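Trostero Mixed Wooden Cubes, Set of 62

Home / Craft and Learning / Wood / Blocks and Cubes

In stock. Ships in one carton.

The Trostero set is a collection of plain wooden cubes in different sizes, from very small ones that you pick up with two fingertips to big ones that fill the palm. They come without paint, without letters and without numbers. Our customers use them for building, for sorting, for math lessons, for stamps and for model making, and sometimes as feet under a plant pot.

All pieces are beech. The wood is cut and sanded at the Mahasneh workshop, where Mohammed-Awal Amoah is in charge of the sanding line. The edges are slightly broken, so they are not sharp in the hand, but the cubes keep a clear square shape and stack well. Color and grain are different from piece to piece. In one set you may find pale cubes next to darker ones, and a small knot here and there is normal.

Details
Pieces in the set: 62
Largest size: 47 mm on each side
Material: beech, untreated
Surface: fine sanded on all six faces
Packing: cardboard carton, packing tape
Included: cubes, size card, cotton bag
Not included: tray, lid box, glue

The sizes are made so that smaller cubes can be combined next to a bigger one and reach the same height. The size card shows which ones go together. On a smooth, flat table the towers stand straight - on a carpet or a soft play mat we recommend to begin with the large pieces.

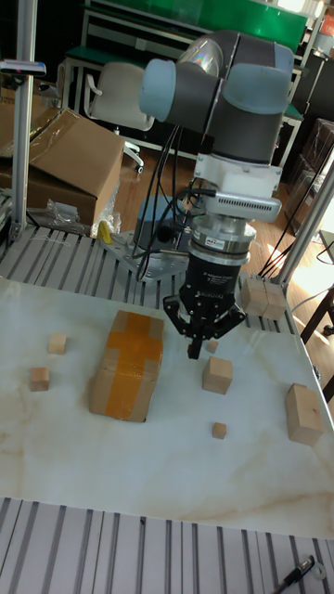 Can I paint the cubes with water-based paint?

Acrylic and other water-based paints hold well on the bare wood. The first coat raises the grain a little, so let it dry overnight, go over it with fine sandpaper and then put the second coat. Two thin coats look better than one thick coat. For wood stain, please try first on the smallest size.

Cleaning and storage

Wipe the cubes with a damp cloth and let them dry in the open air. Do not put them in the dishwasher and do not leave them in a bowl of water, the corners will swell. If a cube gets a dark mark from a pen, sanding by hand usually removes it. Keep the set in the cotton bag or in any dry drawer. A new set smells of fresh wood for the first weeks.

For schools and workshops

We also sell the cubes by single size, in bags of 100. The single sizes are cut in batches of 4,000, and for bigger orders it helps us to know your quantity before the next batch starts in August. Please write to Tamer Moussa at the order desk and mention the size and the number of bags. He can also send a sample cube of each size, you pay only the postage.

Safety

Not suitable for children under three years. The set contains small parts which can be swallowed.

Returns

Unused sets can be sent back in the original carton. Single replacement cubes are available for all sizes. Bags that were opened we can exchange, but not refund.

Goes well with

Jutiteo cotton bag, large
Beron wooden tray with low rim
Beron sanding sponge, fine
Trostero size card, extra copy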